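Household Skills, Unit 3: Clearing and Resetting a Table

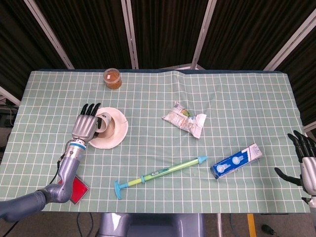

Notes by Normand Penner
Umberg Evening Course, 2007-02-27

Before the practical part, please read these notes once at home. We use a table of small mixed things on a checked cloth, as a family table often looks in the afternoon.

1. Sort with the eyes first
Decide what is rubbish, what is food and what belongs in another room. The crumpled snack wrapper is rubbish and goes first. The jar with the orange-brown contents stays closed and goes back to the shelf. Read the label before you put any jar away — two spices can have nearly the same colour.

2. Cup and plate
A small cup on a paper plate looks like one object, but lift them separately. A paper plate bends easily, and the cup can slide. Hold the cup around its body and keep your fingers away from the rim. If the plate has a notch or a tear, do not keep it for the next meal.

3. Toys
Long toys, such as the toy pump that looks like a syringe, go to the toy box. Check that there is no water left inside.

4. The cloth
Only now we touch the cloth. Pull gently at the two far corners until the raised fold is gone, then smooth from the middle to the sides. With a square pattern it is easy to control your work: the lines should run parallel to the table edge. A crease which stays can be ironed later — cotton takes a hot iron, other fabrics often not.

For next time: make the same exercise at your own table and write down your order of work. In April we continue with folding and storing of linen.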